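Notebook, public attitudes survey, October, page 31

Started 9.40, finished well after lunch because I couldn't stop reading the open answers.

All the paper forms are in. We sent out 1000 and have 962 back, which I still can't quite believe! Yannick Gilbert had bet me a cake on 700 (lemon, please). Envelopes are in the grey cabinet, sorted by town, Clotau on the top shelf and Lebrun under it.

Typed up the closed questions first. Q4 (do you feel science is part of everyday life where you live) is leaning strongly to yes in both towns. No percentages here until Yannick B. has done the second keying, I've been burnt before by copying a half-checked number into a slide.

Q9 is the fun one. We asked people to name any piece of local research they'd heard of, no prompts, just a blank line. I expected a lot of blanks and there are plenty, but the ones who wrote something really wrote something. A bus driver filled the margin and carried on over the back about the river gauges. Somebody in Lebrun drew the old observatory dome, quite well. Lots of mentions of the Vametti open evenings, far more than of anything in the newspaper, and often with a child's age next to them ("took my son, he was 7, he still talks about the magnets"). I want to look at this properly. If the open evenings stick for years and the press coverage doesn't, that is worth a section of its own in the write-up.

Coding scheme for Q9, first go:
A – names a place or building
B – names an event they went to
C – names a topic only (water, bees, batteries)
D – names a person
E – wrong or can't tell
Had trouble with B versus C straight away. "The magnets thing" is what, exactly? Put it in B for now if they say they were there. Yannick Bailly thinks C. We'll both code the same batch blind and compare.

Q12 wording is a mess, my fault. "Should more be spent on science and schools" is two questions in one, and a few people crossed out half of it before answering. Good for them. Report it with a note, split it next time.

Juralico want the draft tables in their own template. Fine, but the template has no column for "don't know" and I'm not dropping those answers. Wrote to ask.

To do:
second keying, Q1 to Q8 (YB)
blind coding of Q9, then argue
ask Vametti for dates of past open evenings
scan the dome drawing
new toner

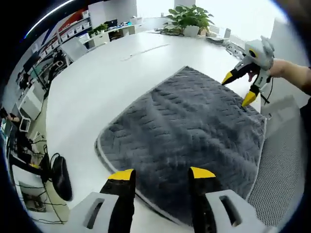

Dark grey towel on the white table, two hand-held grippers.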